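A **fitted sheet** is a bed sheet with gathered corners that grip the underside of a mattress. Thread counts of 200 and up are usual in Canada.
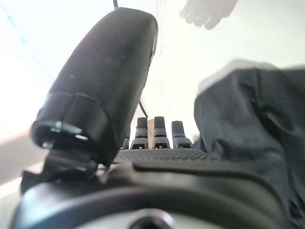 What holds it in place? Elastic sewn into the hem, at the corners or all the way round.

Pocket depth must match the mattress, less any topper.

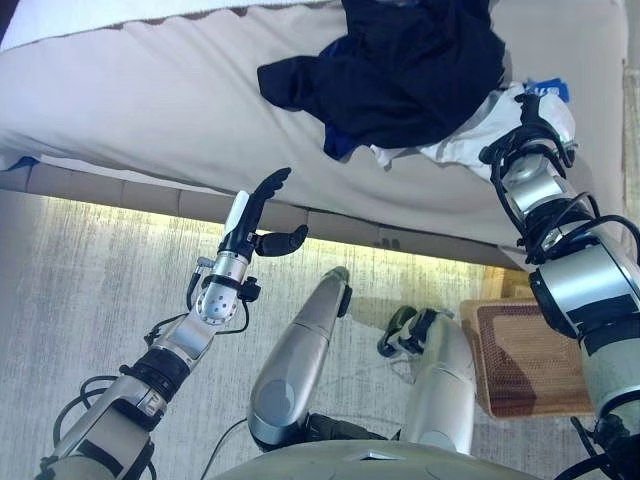

## Care

Colours are washed apart from whites. Pietrzak advises closing zippers first, as open teeth
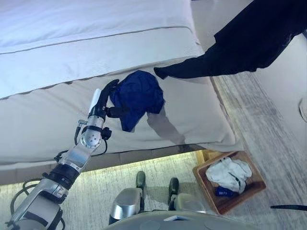 snag the weave. Elastic weakens in a hot dryer.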